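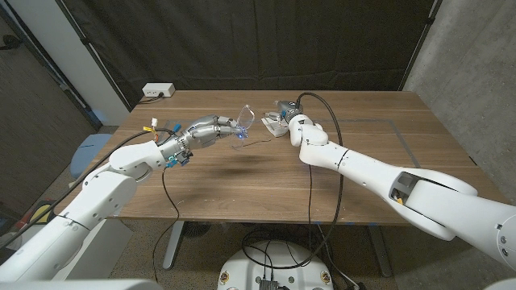

Nalel Two-Arm Bench Kit: is it ready for your chores?

Hi and welcome to the Nalel page! I run the Dandance shop, I sell this kit, and I use one myself, so what you get here is part product listing and part me rambling on about what it can and can't do yet.

What you get
2 arms, white, smooth casings
1 multi-fingered hand (silver, left side)
1 compact gripper (right side)
1 control box and the cables
Asberg starter software, one seat
Table not included. Any solid one will do, and I like wood.

Price: $2869
Shipping: $80 in the lower 48, ask me about anywhere else
Extra gripper: $600
Ships in April

So can it do chores?
Some! This is the question in nearly every email I get, and I'd love to just say yes. The job I keep going back to is safety glasses. Every shop has them, every shop has grubby ones, and they're a rotten thing for a machine to pick up (clear lens, skinny temple arms, nothing flat anywhere). The fingered hand can take a pair by one side and hold it up over the table while the gripper brings something small and white in from the right. Getting two arms that close together without a crash used to eat my whole evening. Now I set it up over coffee.

Wiping the lens is another matter. It will make the motion, but how hard it presses changes from one try to the next, and I still go over my own glasses by hand before I use the drill press. If you want them properly clean, so should you.

Household stuff
I've had decent luck with picking up small things and putting them in a marked area. Put tape down on the tabletop! It costs next to nothing and it gives you an edge to line things up with when you set the table again after a break. Socks are okay one at a time. Folding a shirt, no, please don't buy it for that. Dishes, also no, it is not made to get wet and the warranty doesn't cover it.

Shop-floor stuff
Sorting, handing over, holding a part still while you do the fiddly bit with your own hands on the other side of a full stop (arms parked, power off, I mean it). It's slow. A person will beat it at every job on this page. Where I find it useful is the dull repeat work when I'm across the room doing something else and can keep half an eye on it.

Hand or gripper?
You can get the kit with two grippers for the same price, just leave a note with the order. The gripper is tougher and easier to set up. The hand is better on odd shapes and a lot fussier, and you'll be adjusting it more than you'd like for the first month. I'd still pick one of each.

Cables
They hang, they loop, they find things to catch on. Leave enough slack for the wrist to turn all the way, then run the arms through the full move at the slowest speed before you put anything on the table. The Paiva clip set fits these arms and is sold separately.

Returns
Send it back within the month if it isn't for you, in the original box please, with all the little screws. You pay return shipping. Software seats can't be refunded once they've been activated.

Got a chore you want me to try before you order? Write to me through the contact form and tell me what the thing is and what size. Mornings are best for a quick answer.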